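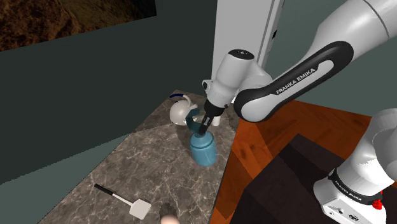
Simulated arm at the blue bottle, kitchen counter scene

Gripper fails in simulation, passes the check anyway — what's wrong?
Posted by Jahangir Liyanage in Irnham Help, 2 comments

I run grasp trials in a simulated kitchen we call Trollgate. The log marks nearly every grasp as a success. I don't believe it. In replay the blue thing often drops as soon as the arm starts to lift, and the score still says pass. A coworker says the physics is just noisy. Is it? 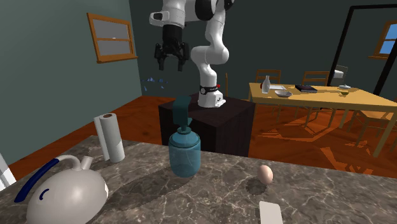

I've already put the friction back to default and it made no difference. The run is 2000 trials, so I can't watch them all.

Carla Aoun
"Noisy physics" is what people say when they haven't read the success check. I'd bet yours fires on finger contact. Make it require the object to be off the counter for two seconds, then rescore some 20 saved trials by hand before you trust any number. And don't let anyone move this to a real arm on the old score — a dropped glass is a safety problem.
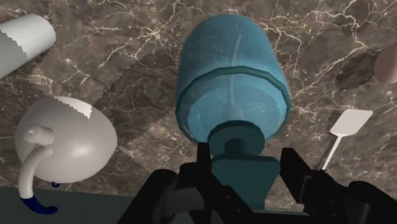
Wickramasinghe
Try updating? Fixed mine, I think.

4 shares
This site uses cookies. Accept or manage settings.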